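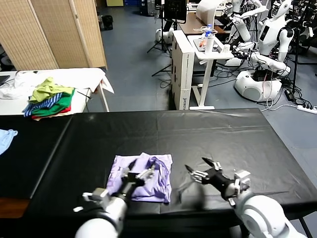 Garment station at Pukcombe. One hand on the folded lavender piece, the other open over the table cover.

Station rules for cloth handling, second revision

The Pukcombe rules for two-arm garment work were first circulated in January and have now been revised. The new text applies from Friday, April 14, 2023, to every station that handles clothing, towels or other soft goods. It replaces the single page that most groups have been working from. Requirements use "must." Recommendations use "should." A station lead may depart from a recommendation if the reason is written in the session log.

Most of the changes concern the table and the floor. Arm speed and force limits stay where they were, in the Kolon cell sheet, and are not repeated in the new text.

Table surface. The work table must have a plain cover in one color that contrasts with the garments in the set. Black sheeting is accepted. Glossy sheeting is also accepted, but the overhead lights must then be checked from the head camera before the first run, and any strong reflection inside the work area must be noted. Creases and seams in the cover are allowed if a fingertip cannot catch on them. The check is done by hand, in both directions, with the arms disabled.

Garment stock. Folded stock should be kept on a separate table within view of the head camera. Only the garment in use should be in the center of the work table. A second cloth may stay at the edge if it is outside the planned reach of both hands. Scraps and loose tags should be cleared between runs. The earlier page had no rule on tags, and two groups asked for one.

Wrist view. The wrist camera must show both fingertip pads with the gripper open. A view that loses one pad is grounds for stopping the session and resetting the mount. The garment does not have to be fully in view at the start of an approach, but part of it should be.

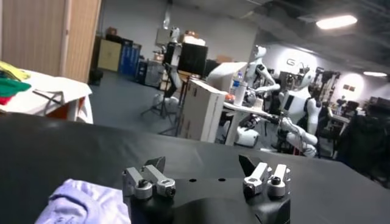
Wrist camera view with the fingers open. Both dark fingertip pads are in view, with part of the lavender cloth at lower left.

Fasteners on finger assemblies must be inspected at the start of each shift. The interval between full torque checks is now 2000 grasp cycles, counted by the controller and not by the operator. The Nitach log template has a field for the count — it must be filled in even when no check is due.

Floor and neighboring equipment. Power strips, adapters and cable runs must stay outside the marked operator path. Cables that serve a robot base may lie on the floor behind the work table, but not in front of it. Other robots in the same room must be either powered down or under the control of a named operator while a garment session is running. Drinks and personal items must not be placed on the work table. They may be kept on another table in the room.

Grasp points. The wording on flat garments caused the most discussion. The old page said only that a garment should be held "near the corners." The revised text refers to the hem corners on the side nearest the robot, one per hand, and asks that both contacts be confirmed in the head view before any lift or fold command is sent. Wrinkles in the body of the garment do not count as a fault at this step.

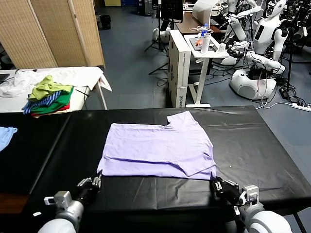
Comments and open points

The draft received 19 written comments. Of these, 5 dealt with the wording on hem corners and 4 asked for a longer gap between torque checks. The second request was not accepted. The Aliyu group has asked for a separate rule on sleeves, which can fold under the body of a shirt while it is being spread. No text has been agreed for this, and sleeves stay outside the scope of the current revision.

Stations that still use the January page should remove it from the binder and file one copy with their old session logs. Comments on the revised text go to the station lead in writing, with the section name in the first line.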